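Contrôle périodique de cellule bi-bras
Cellule : Tolik
Contrôle effectué par : Khalil Mansour
Visa : Oratile Lekota
Date : 22 avril 2024

1. Mise en sécurité
Arrêt d'urgence, coupure de l'alimentation des deux bras : conforme.
Réarmement volontaire obligatoire après arrêt : conforme.
Consigne affichée au poste : à refaire. L'exemplaire en place porte encore l'ancien numéro d'astreinte Brurent.

2. Fixations
Serrage des platines sur le rail aluminium : conforme à gauche. À droite, une vis reprise d'un quart de tour, repère au vernis refait.
Jeu à l'épaule, bras hors tension : néant à gauche, léger à droite. Toléré jusqu'à la révision de juillet.
Liaison rail / montants de l'enceinte : conforme.

3. Câblage
Le câble fin de la base gauche passe devant le rail. Vérifier qu'il reste hors de portée de l'opérateur et qu'il ne tire pas sur le connecteur.

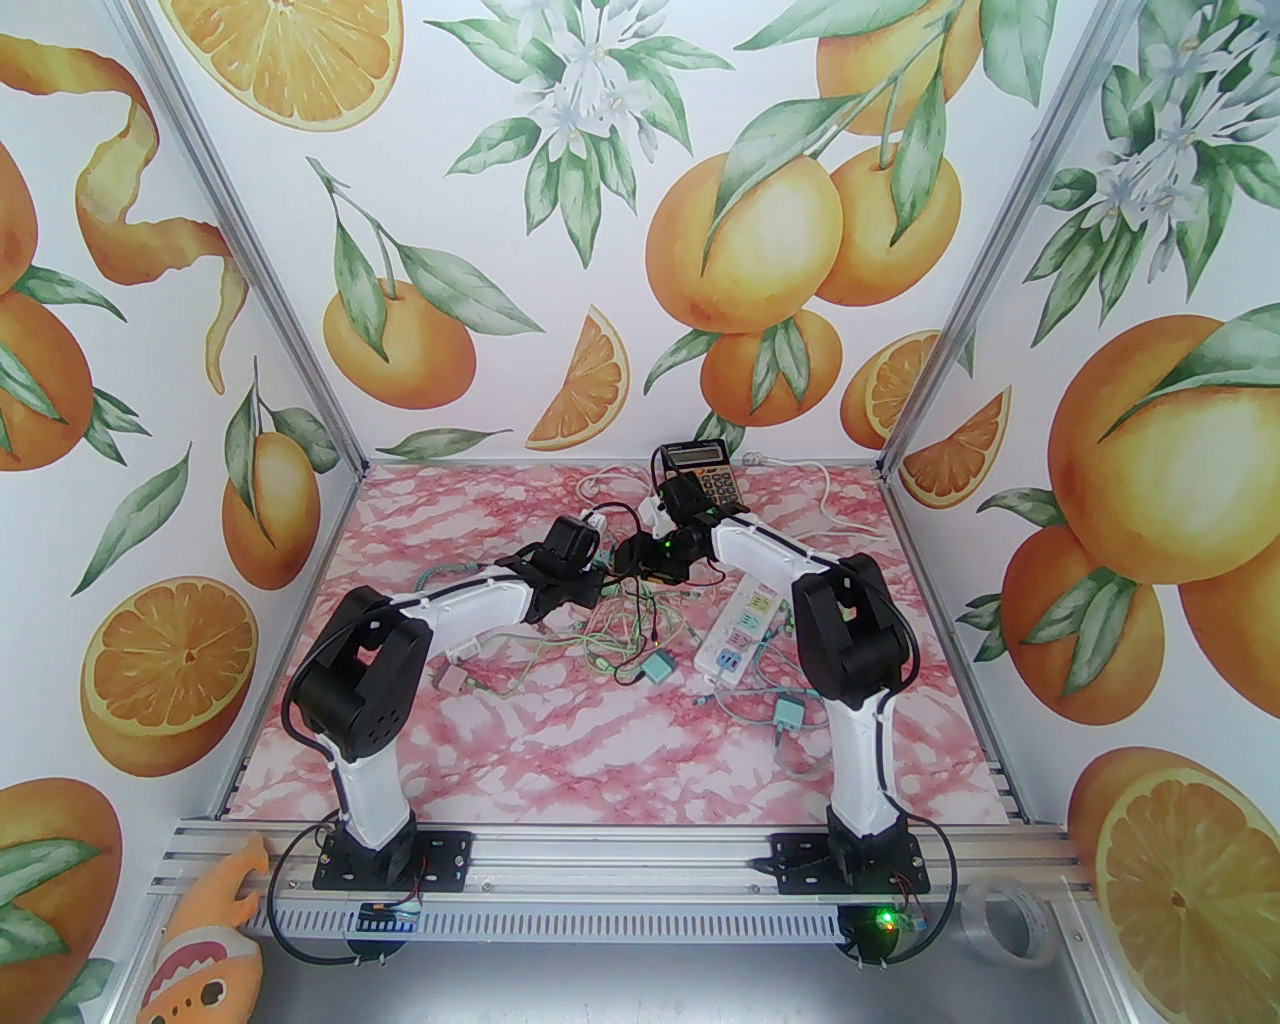
Les connecteurs se contrôlent à la main, un par un, bras consignés. Tout connecteur qui sort sans effort est remplacé et noté au registre Mnguni. Remplacements ce jour : deux.
Gaines au passage des articulations : conforme. Début d'usure côté droit, à suivre.
Multiprise dans le volume de travail : non conforme à la fiche Ornska si elle reste en place en cycle automatique. Admise en réglage manuel seulement.

4. Pinces
Ouverture et fermeture complètes, cinq cycles par bras : conforme.
Distance minimale entre pinces en position de croisement : réglage logiciel vérifié, valeur inchangée.
Prochain graissage : à 1000 heures. Compteur relevé, il reste une marge d'environ cinq semaines au rythme actuel.

5. Électronique
Voyants des modules sur rail : conforme.
Fixation de la carte à afficheur sous la base gauche : conforme.
Dépoussiérage : fait, au pinceau. Ne pas employer d'air comprimé près des cartes.

6. Remise en service
Prise d'origine bras gauche, puis bras droit. Jamais les deux ensemble.
Cycle à vide en vitesse réduite : conforme.

Réserves : consigne à réimprimer, multiprise à déporter hors de l'enceinte, jeu d'épaule droite à mesurer au comparateur. Exploitation autorisée en mode manuel jusqu'à levée du point multiprise.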